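Caltgate opens equipment planning service for small electronics refurbishers

PLERNCOMBE – Caltgate has opened a planning and budgeting service for repair and refurbishing shops that are thinking about buying their first two-armed robot. Bookings are open now, with the first site visits in January.

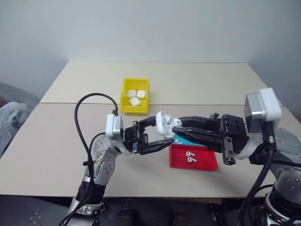
The service covers the part of a purchase that comes before the order is signed. A Caltgate planner visits the shop, looks at the work, and writes a budget that covers the robot, the grippers, the table, the bins and trays, staff training and a year of spare parts. Small goods get the closest look. With wireless earbuds, for example, one gripper may have to hold an open charging case while the earbuds lie in a shallow tray and other cases wait in a bin, so the plan has to price the grippers and the trays along with the arms. Shops that leave those items out of the first budget often come back for more money within a few months.

"Most of the people who call us have a quote for the robot and nothing else," said Zamfira Bălan, head of planning at Caltgate. "We ask what they want it to pick up, how many kinds of product they see in a month, and who will look after it. The answers change the number quite a bit."

Caltgate tried the service with 40 shops before opening it to everyone. Gripper fingers and fixtures were the item most often missing from their draft budgets, followed by cable replacements and the cost of floor space. Several shops decided to wait a year. Others went ahead with one station where they had planned on two.

Prandum, a refurbisher of headphones and other small audio goods, was one of the 40. The company had asked for two stations and bought one.

"We handle 781 different product codes, and our first plan treated them as if they were all the same," said Boris Popescu, operations manager at Prandum. "The planner had us pick the ones that make up most of our hours and budget for those. We left the rest on the hand benches."

Each plan includes a floor layout, a list of equipment with prices, a schedule for delivery and setup, and a page on what the shop will need to spend in the second and third years. Plans are delivered about 60 days after the site visit. Shops are free to take the plan to any supplier – Caltgate does not require them to buy through its own sales office.

The site visit and the written plan are sold together at a fixed price. Shops with fewer than 50 employees can pay in two parts, with the second payment due when the plan is delivered. Travel is charged separately.

Requests for a visit can be made through the Caltgate planning office in Plerncombe. Applicants should have a list of their main products and a sketch of the work area ready before the first call.

Press contact: Hrvoje Trajkovski, Caltgate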